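Home | Trade News | Interviews | Equipment | Subscribe

Folding and layering: a talk with Ulises Fuentealba of Jara

Ulises Fuentealba runs the finishing room at Jara, a linen service that supplies bathhouses and small hotels. The room receives washed and dried goods, folds them, stacks them and sends them out on carts. His main subject is terry cloth, and he talks about it mostly in terms of thickness.

"A towel is two layers of loops with a ground weave between them," he says. "Fold it in half and you have four layers of loops. Fold again, eight. Each layer wants to push back. If the folds are off by a finger's width at the first step, the stack leans by the time it is as high as your elbow."

Jara folds bath towels in thirds along the length, then in half, then in half again. Hand towels skip the last step. The label always ends up inside the fold on finished goods, though Fuentealba has the folder find it first and use it as a reference point. "The label is sewn at a known corner. Find it and you know which face is up and which end is the hem. It takes two seconds. Looking for it afterward takes longer."

Gray goods get separate handling. The loops shed for the first several washes, and gray lint is easy to see on anything pale. When Jara took on a gray line under the Lultura name last October, thin white items folded at the same station began coming back with specks on them. The fix was to change the order of work: white goods in the morning, gray in the afternoon, with the tables wiped down between the two.

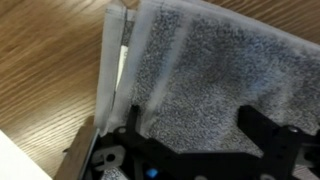
Sheer fabric is harder to fold than terry, in his view, and combining the two is harder again. "Terry grips. Sheer cloth slides on itself and catches on loops. Lay one over the other and pull from the corner, and the top layer moves while the bottom one stays. You get a ridge." His people are taught to lift the thin layer clear, set it down flat and smooth it from the middle out. Dragging is not allowed at any station.

He prefers a wooden table for this. Jara tried a steel one for seven weeks and returned it. "Static was the complaint I heard most. Mine was the noise. Wood has to be smooth, though. One raised spot in the finish and you have a pulled thread." The tops are checked by hand with a nylon stocking pulled over the fingers. Where it snags, the spot is sanded and sealed.

The room handles nearly 2,000 pieces on a full day. A trained folder is expected to finish 300 bath towels in a shift, and Fuentealba does not raise the number. Stacks are limited to 10 towels, after which the bottom ones compress and keep the crease. Tall stacks also tip on the Hilteck carts, which have an open front.

Asked what he would change, he names the labels. "They are stiff. On a thin fabric a stiff label pulls the corner down and the edge will not lie straight. I have asked the supplier, Truvitik, for a softer tape. They sent samples. We are washing them now."

Contact | Copyright Linen Room Review | Back to top

Recent items
Choosing a cart for narrow hallways
Lint screens: cleaning intervals compared
Why hems twist in the dryer
Sealing a wooden folding table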